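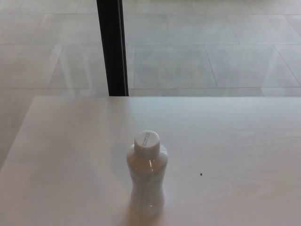

Ticket opened by site user, Skisgate branch. Category: stock labels / date field.
Since the Stundo update in December, the goods-in screen does not accept the expiry date for products from Mastetti. I type the date, press Save, and the field becomes empty again. There is no error message. Products from Jurić are saved normally. On a bottle like this one, with a white cap, the small dark print is on top of the cap, and I thought first that I was reading it wrong. So I typed the dates from the delivery note instead, and the result was the same – 20 lines entered, all 20 without a date.

What I tried already:
Logged out and in again. No change.
Another browser. No change.
Deleted one product and created it new. The date stayed for 2 minutes, then it disappeared. 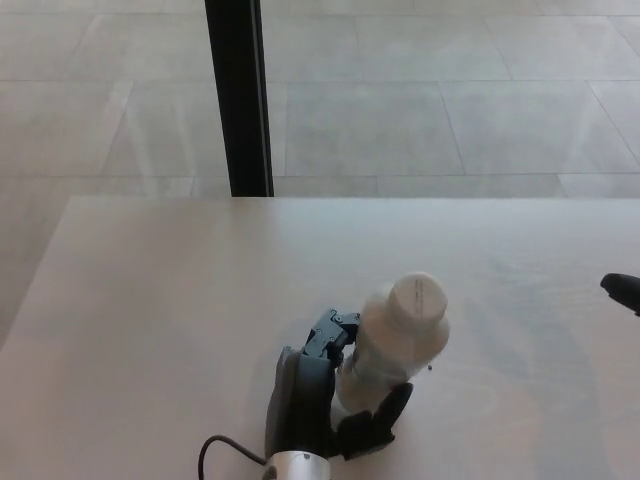 Goods-in table, Skisgate, with the grey floor tiles behind.

Reply from support, 09:40
Thank you for the clear report. Please open Settings, Suppliers, Mastetti and tell us which date format is selected there.

Reply from user, 10:15
It says "Month first". For Jurić it says "Day first". I did not change this myself. I have now put "Day first" for both, and 33 products are saved with the date. The old lines are still empty – must I type them again, or can you restore them from your side?

Status: waiting for support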